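Clivach Sim Cell – README

Setup and upkeep notes for our two-handed kitchen cell, and we're really happy with how it runs now!
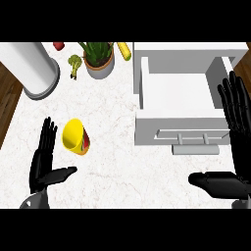

Load the Cevmont hand models first, then the counter and cabinet. Run the zero-pose check on both thumbs before you record anything – a bad thumb offset will spoil a whole batch.

Contents: 3,000 episodes, 417 of them with the cabinet handle, and 253 held out for testing.

Upkeep: clear the contact cache every 4 hours. If the fingers jitter, reload the left wrist joint file, then the right. New object meshes are very welcome, so send them over!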